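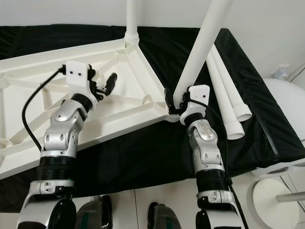 January 7, 2022

Dial work for the Nernby set, continued from December. Reprinted the Pandura witch at 66 points after last night's test game. At 70 she never got picked. Her third click still reads wrong: defense drops before attack does. Swap them.

Jakab stays as is for now – his poison power needs two more games.

Sticker sheet 4 is misaligned, so don't cut it. Card 334 still needs flavor text.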